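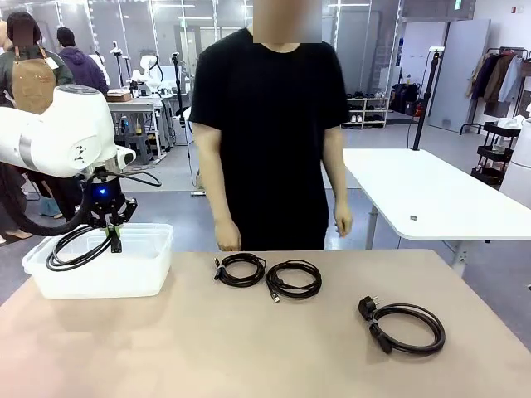
Cable task, left arm over the bin with a coil in the fingers. Three more coils out on the table.

Saturday, March 16, 2019

Fault log, cable sorting cell. Written up by Hina Sethi, with notes from Rok Radonjić.

Protective stop on the left arm, fault 34 on the controller, late in the morning session. The arm had a coil gripped and had started its lift out of the bin. It got a few centimeters up and quit. Bin came up with it on one side, then dropped back when Rok opened the fingers by hand from the pendant. Nothing broken. Bin has a new scuff on the rim, the cable is fine.

First guess was the payload setting, because we changed it in January when the new pads went on. Checked it, it's right. Second guess was the wrist cable snagging, since it hangs in a big loop on that side. Jogged the joint through its whole range with the loop free and got no stop. Not ruling it out, but it isn't the main thing.

Pulled the log. Wrist force climbs steadily for most of a second before the stop, so it was a steady pull and no collision. Rok thinks a loop of the cord had gone over the rim and under the bin, and the arm was lifting against the weight of the bin plus friction. I agree. We put a coil back in that way on purpose and got the same fault on the second try.

The part I don't like: the force limit in the Vadov script was set to 92. It should be 34 for this task. (Same number as the fault code, which cost us ten minutes of confusion.) Živko found the old value in a config copied over from the box-lifting job. So the arm pulled a lot harder than it should have with a person standing across the table. Until that is fixed on both arms, hands stay off the tabletop whenever the arms are enabled, and somebody holds the stop.

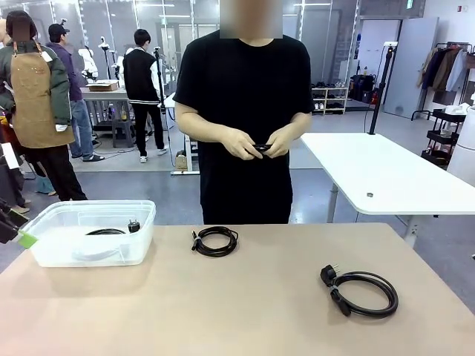 Coils at the bin, middle and right front. Plug end up inside the bin.

Other things from the day:

- Loops over the rim are what start this. Tighter coils behave better. The loose ones spread as soon as the fingers pinch them.
- The grasp check passes if the fingers close on anything at all. It can't tell one loop from the whole coil. Yurani wants a short test lift, then a force reading, then the full lift. Fine by me.
- Run 311 is the one with the fault. Marked bad, do not use it for tuning.
- Wrist cable loop is still too long. Afonso has clips.

To do: correct the limit on both arms and have a second person read it back (Živko). Test lift (Yurani). Try 10 lifts with a cord deliberately over the rim at the low limit, see that it stops early every time (Rok and me, Monday).

Left arm is powered down with a tag on the pendant. Right arm has the same config until Živko gets to it, so leave that one off too.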